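# Setting Up a Shared Break Room Supply Shelf

Guidance for office managers at Vomholm sites, revised Feb 9, 2021 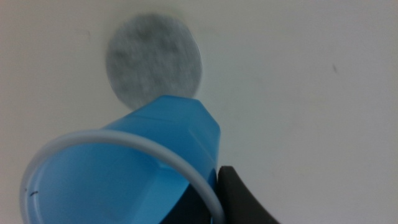
A shared shelf works best when one person is responsible for it and everyone else knows where to send a request. Before any supplies are purchased, the site manager should name a shelf coordinator and post that person's office extension on the inside of the cabinet door.

## Before you begin

Each site receives a supply allowance of $645 per budget year. The allowance covers drinkware, paper goods, dish soap, coffee and tea. It does not cover appliances, which are requested on Form 124 and approved by the facilities office at Dizon.

Measure the cabinet first. The standard Nendska shelf insert is 14 inches deep and will not fit the older corner cabinets on the second floor. Sites with corner cabinets should keep their existing shelves.

## Steps

1. **Empty the cabinet.** Post a notice one week ahead. Personal mugs left after that date are moved to a labeled box and held until the end of April.

2. **Clean all surfaces.** Wash shelves with warm water and mild soap, then dry them fully before installing a liner.

3. **Assign the shelves.** Place reusable cups and plates on the lowest shelf, where they can be reached without a step stool. Paper goods go in the middle. Unopened stock goes on top, with the oldest packages at the front.

4. **Label each shelf edge.** Use printed labels in large type. Handwritten labels are acceptable for the first month while the layout is still changing.

5. **Set reorder points.** For each item, decide the lowest quantity that will last until the next delivery — two weeks at most sites, three at Loltelance. Write the quantity on the shelf label.

6. **Record the opening stock.** Enter it on the supply sheet and charge all purchases to account 2828.

## Routine care

The coordinator checks the shelf once a week and places orders by noon on the day before delivery. Cracked or chipped drinkware should be discarded at once. Plastic cups may go in the dishwasher on the top rack only, unless the maker's instructions say otherwise.

Staff are expected to wash what they use. Sites that have a rotating dish schedule may keep it, provided the schedule is posted near the sink.

## Questions

Contact Rosalinda Cabanatuan for questions on the allowance. Requests for shelf inserts and replacement labels go to Wilfredo Yap — please include the cabinet measurements with your request.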